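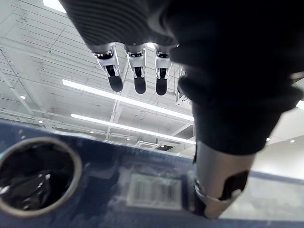
The Packing Room at Clovum, March

Hello again, and welcome back to our little gallery! Mylene Manalo and I have been promising you a look at the packing side of things for ages, and we finally got round to putting the page together (with a good deal of tea, and one long argument over which shelf to start with).

For anyone new, we collect boxed board games and puzzles, tidy them up, and send them on to schools and clubs. We passed 1,178 boxes this winter, and Mylene would dearly love to reach 2,000 before the summer fair.

Old boxes come to us in all sorts of states, and we like them with a bit of wear on them. We wipe the lids with a barely damp cloth, check the corners, and leave any barcode labels alone, as Oluwaseun Mohammed uses them for his lists.

More pictures of the Gauthier shelves are coming next, once we've cleared the aisle. If you have spare boxes at home, sturdy ones especially, please do drop us a line!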